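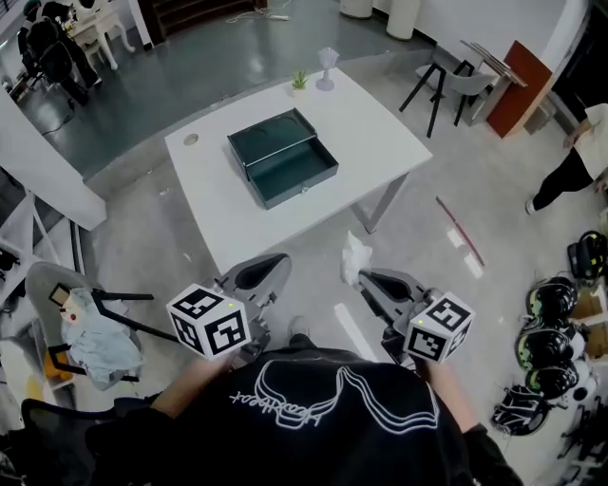
April, 9:40

Drawer box on the white table again, the dark green one with the silver knob. Task is tissue into drawer, drawer shut. Started with it open and empty.

Plant in the white pot and the lavender cup stay at the far edge. Leave them there, the Druswood sheet has them in the layout.

Tissues: use them crumpled. Flat ones slide under the box. Opened a new pack from the Lullier shelf, 145 left.

Box creeps back when the drawer is pushed hard. Tried a strip of shelf liner under it, 15 cm, better. Pencil mark on the tabletop for the front left corner.

Floor needs sweeping before the afternoon, bits all around the table. Red stick is still down there too, goes back in the Grikside bin.

To do: second drawer box, ask Haque about the price. Check knob screw.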